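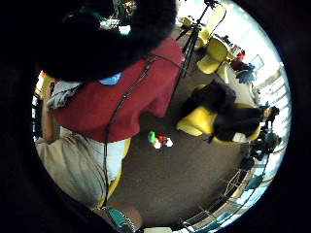

Plovier Relaxed Crew Tee

Short sleeve, midweight cotton jersey
Made by Drostness
Item 200-44

The Plovier is a plain crew neck T-shirt with a relaxed body and a set-in sleeve. It is cut a little longer than our older tees so that it stays put when you bend or reach. There is no print, no pocket and no outside label.

Fabric

100% combed cotton jersey, 200 gsm. The cloth is knitted and dyed at the Barajas mill and washed before cutting, so most of the shrinkage is out before the shirt gets to you. Expect a small change in length after the first hot wash. The weight is heavy enough to wear alone and light enough to go under a sweater.

Construction

Shoulder seams are taped from neck to sleeve. The collar is a 1x1 rib with a small amount of elastane. Sleeve and bottom hems are twin-needle stitched. The size and care information is printed inside the back neck.

Colors

Red, ecru, slate, bottle green, black. Red and bottle green are dyed in small lots and the shade can vary slightly between orders. If you need several shirts to match, order them together.

Sizing

XS to XXL. The body is relaxed, so most people take their usual size. If you are between sizes and want a closer fit, go down one. A size L measures 44 inches around the chest, taken with the shirt lying flat and doubled. Measurements for the other sizes are on the size chart, which you can reach from any shirt page.

Care

Machine wash warm with like colors. Wash red and black separately the first two times. Tumble dry low or hang. Warm iron if needed. Do not bleach.

Ordering and returns

Single shirts ship in 9 business days or less. Unwashed shirts can be returned within 30 days in any condition fit for resale. Orders of 200 or more are quoted separately and can be packed by size. For these, write to Baltazar Quintero in the trade office and include your size breakdown and delivery address.

Customer notes

"I have three of these and the collars have stayed flat. The sleeves are wider than on the Burier tee, so check the chart if you like them snug." Hortensia Marulanda

Goes with

Burier Slim Tee, same cloth with a narrower body
Plovier Long Sleeve
Drostness Straight Cotton Pant

Ecru in XXL is out of stock and will be back in August. You can leave your email address on the size menu and we will write when it arrives.

Page updated 2026-05-24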